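Trying Out a Rented Two-Arm Robot Package for Small Packing Jobs
Student project report, second year, practical robotics course

1. Why we chose this subject

In our course every group must examine one product that a small company could really buy or rent. Our group took the two-arm package from Brimomex. It is offered by the month, with two arms, two grippers, a control computer and a program called Sezer, in which the movements are taught and stored. The rent is 4,000 euros for one month, and the school paid it from the laboratory money.

The brochure says that a person without programming knowledge can teach a simple packing job in one working day. This sentence was the starting point of our project. We wanted to know if it is true for people like us, who have some knowledge but no experience, and for which kinds of objects it is true.

2. What comes in the package

The arms arrived already tested by the supplier. We had to fix the bases, connect the cables and put the computer on the network. The instructions for this part are clear and have good drawings. The instructions for Sezer are weaker. Many words are used in two meanings, for example "point" can be a place on the table or a step in the program, and we lost one afternoon on this.

Each gripper has two fingers that open and close in parallel. The supplier sells other fingers too, but they are not included in the rent and we did not test them.

3. The task

Our test company was Lurkness, a small shop that sends out sets for table games and picnics. They pack by hand and they gave us some of their goods to practise with. We selected three kinds of objects: a cloth bag with a drawstring, thin wooden sticks, and a flat plastic tray. The bag is soft, the sticks are hard but thin, and the tray is wide. We thought that these differences would show the limits of the grippers better than a row of equal boxes.

We covered the table with brown paper. It gives a calm background and it is easy to change when it becomes dirty or torn. It also helped us to mark the start positions with a pencil in the first days. 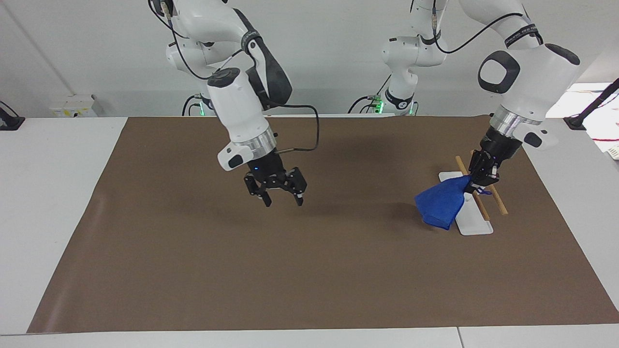
Ekrem Kaplan
Student, responsible for the teaching of movements and for this report

The bag was the object that I worked with the most. A gripper with two fingers holds it well if it takes the gathered part at the top, near the drawstring. When I tried to take it in the middle, the cloth moved between the fingers and the bag came up crooked. So I taught the arm to come from above with the fingers pointing down, and to close on the neck of the bag. The other arm can wait with an open gripper until it is needed.

The sticks were a different matter. A stick that lies alone on the paper can be picked up without much trouble, but the height must be very exact. If two sticks lie across each other, the program has no idea which one is on top. Sezer does not see the objects, it only repeats what was taught. For this reason the start position of every object is important, and a person must put the objects in their places before each round.

The tray can be lifted by its raised rim. We preferred to leave it on the table and to bring the other things to it.

4. How the tests were done

We first taught the movements by hand, leading the arms slowly to each place. After this we let the program run at low speed, and later at the speed that the supplier recommends. In total we made 200 rounds. After every round one of us wrote in a table if each object was in the correct place, and if not, what had gone wrong.

5. Results

The bag reached its place in most rounds. The failures came nearly always when the neck of the bag was not gathered enough at the start. The sticks failed more often than the bag, which surprised us, because we had expected the soft object to be the difficult one. When we made the start positions of the sticks more exact, with a small holder from the workshop, the failures became fewer.

The teaching took us more than 3 days, so the promise of the brochure was not fulfilled in our case. I must be fair and say that a good part of this time was spent on the words in the instructions. The second task, which we taught later with the same objects in another order, was ready before lunch.

The help by telephone was friendly. They answered on the same day, but they sometimes sent us back to the page of the manual that we had not understood.

6. Comparison with another offer

We asked also for an offer from Pititz, who rent out a system with one arm and a camera above the table. It costs less per month, but the training course is paid separately. We could not test it, so I can compare only the papers. For loose sticks a camera would probably be useful. For holding a bag and at the same time putting something into it, one arm does not seem enough to me.

7. Our opinion for Lurkness

For a shop with many different sets and small numbers, we would not advise renting the package for the whole year. For the busy weeks in June it could be reasonable, if one employee has time to learn Sezer in advance and if holders are made for the thin objects. Before signing, they should ask for a better version of the instructions and for the price of the other fingers.

The tables with all rounds and the drawings of the stick holder are kept with the printed copy of this report in the laboratory.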